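The Floltberg Brooch

Lot 346

The valuer at Trovotstead worked from the back of the brooch to the front. The pin was steel, the hinge a replacement, the catch original. She wrote this down. Weight, 18 grams including the pin. Seven stones, paste, foil-backed. One setting re-tipped with a softer solder, probably by a country jeweller.

Under the loupe the maker's punch read Cerau, with the last letter struck twice. She had seen the double strike on one other piece, a bar brooch that she had worn to her mother's funeral and sold the month after. She recorded the punch as worn but legible.

The form had a box for provenance. The seller had filled it in with pencil: bought at Floltberg, before the bridge closed. The valuer left the pencil as it was and added a query mark in ink.
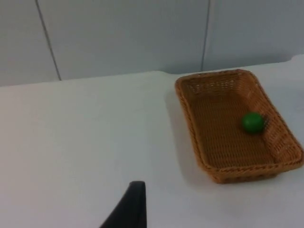 The Reserve

Koyama, the auction house, set reserves by formula. Condition, maker and demand each carried a weighting, and the result came out at 400. She checked it twice. The formula made no allowance for a double strike.

She turned the brooch over again. The scratch beside the hinge ran at a slight angle, shallow at one end and deep at the other, as a scratch does when a pin is forced by someone in a hurry. Her own bar brooch had carried the same mark in the same place. She measured it at three millimetres and entered the figure under wear.

At half past four the porter came for the tray. She signed the sheet, kept the carbon copy, and asked what time the September sale began - staff were permitted to bid, provided they declared it first. He said ten o'clock. She took a declaration form from the drawer and began with the lot number.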